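Grirnum Rovers

Print this article | E-mail this article

Grirnum Rovers is a semi-professional football club based in Grirnum. Plays home matches at Chiang Park, capacity 600, mostly standing. Club colours are maroon and white. Nickname: the Ferrymen.

History

Formed by workers from the Kukero cannery, who had been playing Sunday matches on the river flats for a few seasons before anyone bothered to register a team. First league game was a 9-2 loss away. The cannery paid for the shirts and the bus, and kept paying until it closed, after which the club nearly folded. Merged with the town's youth side the following September and took over the youth side's ground, where it has stayed.

Promotion to the regional first division came under Clotilde Cordier, a former defender who had joined as player-coach and stopped playing after a knee injury. Her teams were known for a deep back line and long throw-ins. Not always popular with visiting supporters. In her best season Rovers went 39 league matches unbeaten at home, counting the run carried over from earlier years, which is still the club record.

Cordier left after a falling out over the training budget. She came back as director of football, a role she still holds.

Ground

Chiang Park has one covered stand on the river side and a grass bank opposite. Floodlights were put in after the league made evening kick-offs compulsory for cup ties. The pitch slopes toward the southern goal and drains badly at that end, several winter fixtures have been moved because of it. Dressing rooms were rebuilt following a flood. The old scoreboard is kept in the clubhouse. 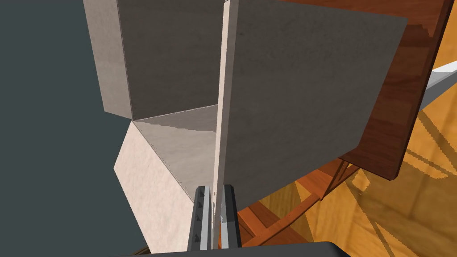 Sponsorship has been with Plekix since the cannery years ended, apart from a single season with no shirt sponsor at all. The Plekix name appears on the front of the home shirt and on the clubhouse, but the ground has never been renamed. A proposal to do so was voted down by members.

Rivalries

Main rival is Kukero Town, from across the river. The fixture is called the Ferry Derby even though the ferry stopped running long ago. Usually the best attended match of the season for both clubs. Kukero lead the overall series, Rovers have the better record in cup meetings.

Honours

Regional second division: champions
Regional Cup: winners, runners-up (twice)
Ferry Sheild: winners

Last updated: 10th February

Print this article | E-mail this article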